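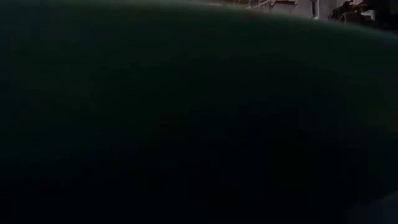 Ullel, July

How a Starship Story Keeps Time

Many space stories take place on ships that travel for a very long time. A writer has to decide how long, and then make everything else fit.

Take the Vukaler, a ship in a series by Yaa Adjei. It carries 164 people from the planet Karimi to a moon called Radik. The trip lasts 2,080 days. Divide that by 365 and you get a little more than 5 years. A child who is six at launch will be eleven on arrival.

The writer keeps a list called a timeline. Each line has a day number and one event. On day 284, for example, a water pump breaks. Any chapter set after that day must remember the pump – either it was fixed or people are short of water.

Messages need care too. Radio waves travel at the speed of light, which has a limit. If the ship is far from home, a question may take hours to arrive, and the answer takes hours to come back. Two characters that far apart cannot chat. They send long letters and wait.

A mistake in the timeline is called a continuity error. Readers often find these before the writer does.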